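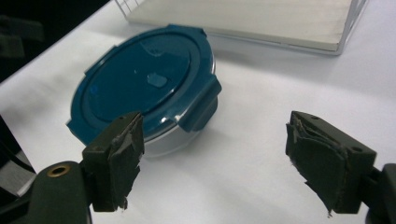 Minutes — allotment & garden society, March meeting

Start 7.10pm, back room at Cerside. Chair: Piroska Lengyel. Minutes: me again (GH). Apologies from Derek and both the Pascoes.

**Last minutes**

Agreed, one change. Water butt is on plot 17 side of the path, not the shed side. Signed.

**Matters arising**

- Gate padlock. New one fitted, old keys don't work in it. If you've not had a new key see Piroska.
- Bonfire complaint from the flats. Letter sent, no reply yet.
- Skip — carried over, see below.

**Money**

Balance 2902 pounds after the rent went out. Water bill came to 171, lower than last year, we think because the trough tap was off till May. Insurance due next month. Five plots still owe rent. Reminder to go round once, then a letter. Long chat about whether to put the rent up, Mo against, Lesley for, no vote, goes to the AGM.

**Water**

Main item. Pressure at the top end is hopeless by teatime in summer. Quote from Plastomholm for new pipe from the stopcock up to the top trough, 1227 all in, includes digging but not making good the path. Alan asked if we could dig it ourselves. Last time we did that it took two summers and someone went through the phone cable. Piroska wants a second quote before anything is spent. Agreed.

Hosepipes: rule is still hand held only, no leaving them running in beds. Has been happening on the middle row. Not naming plots in the minutes but they know.

**Seed order**

Zendska catalogue went round, order closes end of the month. Potatoes — they've only got Charlotte and Desiree left in the small bags. Onion sets fine. Lesley collecting the money, cash or bank transfer, put your plot number on it PLEASE. Broad beans were poor last year, half of row never came up, Jean is getting hers elsewhere and will let us know where.

**Skip**

Need one before the growing season propper. Alan to ring for prices. No mattresses, no paint, no asbestos off the old sheds. If there is asbestos tell us, don't just pile it behind the compost bays.

**Waiting list**

Getting long. Plot 31 has been split into two halfs and the first half let. Plot 8 not touched since autumn, second notice to go. Some talk of how many notices before we take a plot back. Rules say two. Mo thinks two is harsh if people have been ill. Piroska said they only have to tell us. Left as it is.

**Open day**

Keep it to one afternoon this year. Plant stall, teas, produce table. Yoo (the cafe on the corner) will lend the urn and the big teapots if we fetch and return them the same day. Jean to do the rota. Cakes wanted, also jam, jars must have a label with whats in it and the date. Raffle — Lesley has two prizes so far.

**AOB**

- Rats. Seen by the bottom compost bays. No cooked food in the bays, no bread.
- Wheelbarrow with the flat tyre has got a new inner tube.
- Bees: request to put a hive on plot 22. Neighbours either side to be asked first. Next meeting.
- Hedge along the lane needs cutting before the birds get going, Alan and Mo doing it, loppers would help.

Closed 8.50pm.

**To do**

- Piroska: second pipe quote, letter to plot 8
- Alan: skip prices, hedge
- Lesley: seed money, rent reminders
- Jean: open day rota
- GH: email these round, ask about the hive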